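Divell Automation
Thread: house rules for small bin-picking cells. We rewrote ours in September and a few people asked for the short version. Posting it in pieces. 1/20

Scope first. These rules cover one arm, one bin, one gripper, simple blocks as parts. They sit underneath the risk assessment and the robot manual. If a rule here disagrees with either of those, the rule here loses. 2/20

Rule 1. The bin is part of the machine. If the bin moves 3 mm, the taught positions are wrong and so are the wall clearances. Clamp it at the rim, at more than one point, and write the clamp positions on the cell sheet. 3/20

Clamps go where the arm can't reach them at any programmed pose. Check this by jogging to the four corners of the pick volume at reduced speed with one person on the pendant. Do not check it by eye from the doorway. 4/20

Rule 2. Cable slack is set at the worst wrist angle. People dress the harness with the arm parked at home, it looks tidy, and then the first deep pick pulls on a connector. 5/20

So: go to the lowest pick, rotate the wrist to both limits you intend to use, dress the cable there, then come back up. The loop you end up with at home will look too big. Leave it. 6/20
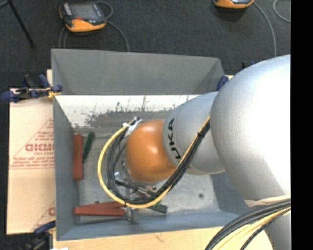
Gripper down in the bin. Yellow cable looped out to the left of the orange housing.

A loop that size has to be counted in the collision envelope. Ours is modelled as a plain cylinder around the wrist. Crude, but it stops the planner from putting the cable into a bin wall. 7/20

Rule 3. Tie points on the harness get looked at every 40 hours of running. Tape is allowed during setup. For anything longer, use a proper tie or clip and record who fitted it. 8/20

Reply to a question from the Fudport account: yes, 40 hours is our own number. It came out of our maintenance log and has no other authority. If your arm runs faster or your bin is deeper, pick a shorter one. 9/20

Rule 4. Approach straight down for the last part of the move. Angled approaches are fine in the open middle of the bin. Near a sloped wall they put the gripper body closer to the metal than the fingertips are, and the fingertips are usually what people are watching. 10/20

For a part lying along a wall, we require a minimum gap on the wall side before the pick is attempted. No gap, no pick. The program skips it, logs the skip and tries another part. 11/20

Rule 5. Define the part layouts before you start the test, in writing. "Random" on a test sheet tells the next reader nothing. We list flat, standing along a wall, leaning on another part, and side by side. 12/20 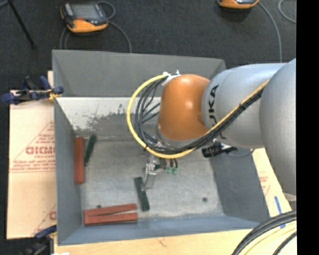

Divell Automation

Two orange-red blocks side by side at the bottom left, a green one leaning on its neighbour at the left, one more green under the gripper. Most of the list in rule 5 fits in a single fill. 13/20

Side by side is the layout to write the most about. Parallel fingers need room on both sides of the part, and a close neighbour takes one side away. State the finger opening and finger thickness on the sheet so the reader can work out which gaps are possible. 14/20

Leaning parts: grip the upper one first. If the vision result can't say which one is upper, treat both as not pickable and move on. We had this as a recommendation in the last version. It is now a requirement. 15/20

Rule 6. The pendant has a fixed place, outside the reach of the arm, and its cable does not cross the path you walk to get to the stop button. Same goes for any second handheld unit. Walk the path once before power-on. 16/20

We argued over whether the floor counts as a fixed place. Current wording says a marked spot on the floor is acceptable during setup and a hook or shelf is required for unattended running. The Rezende cell already has the hook. The Barard cell gets one next. 17/20

Rule 7. Bin surface goes on the record too. Bare metal reflects, and smudges and spots can show up in a depth or colour image as something to grab. Take a reference picture of the empty bin at the start of each batch and compare against it when you get a false pick. 18/20

Don't clean the bin halfway through a batch. Clean it before, or after, and note which. Our last full batch was 56 picks, and a wipe-down in the middle would have given us two data sets with one label. 19/20

Rule 8, mostly paperwork. Every change to clamps, harness, gripper fingers, lighting or bin position gets a line on the cell sheet with the time and initials. A changed cell is re-run at reduced speed before it goes back to normal speed, even if the change was one clamp.

The full sheet has the same eight rules plus the blank forms. It prints on two pages. Corrections are welcome, particularly on rule 4, where our minimum gap is tied to our own finger shape and I would like to see a better way of stating it. 20/20

Adding one more after the replies. Several people asked why there is nothing on guarding or stop categories. That is covered in the risk assessment for each cell, and I don't want a second copy of it in a house rule where the two can drift apart.

And for the person asking about cardboard near the bin: our sheet treats it like any other loose item. It is listed, it is held so it can't slide into the pick volume, and it is included in the corner check under rule 1.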